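Handheld gripper (comparative trials)
Last edited in January
By Cinzia Sorrentino

A handheld gripper is a hand-carried version of a robot end effector, used to record manipulation tasks without an arm. In comparative trials the same finger design is tested by hand and on an arm, so that faults in the fingers can be told apart from faults in the controller.

The Erkdale trials compared two finger sets, the Clernik and the Trisberg, on household textiles. Each set was used for 30 grasps per garment, with the garment laid flat before each attempt. Knitwear was treated as a separate class - it stretches under load, and a ribbed finger face may catch the yarn where a smooth one slides.

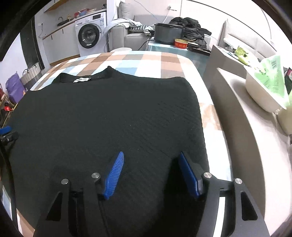

Kamel objected that grasps made by hand flatter any finger, as the operator corrects the approach angle without noticing, and that only the figures from the arm should be compared. Later trials therefore listed the two sets of results separately.

On the arm, the Trisberg fingers completed 56 per cent of edge grasps on knitwear. Most failures were double grasps, in which the bedding was lifted together with the garment. Lowering the closing speed reduced these but added 4 seconds to each cycle. Finger wear was not measured.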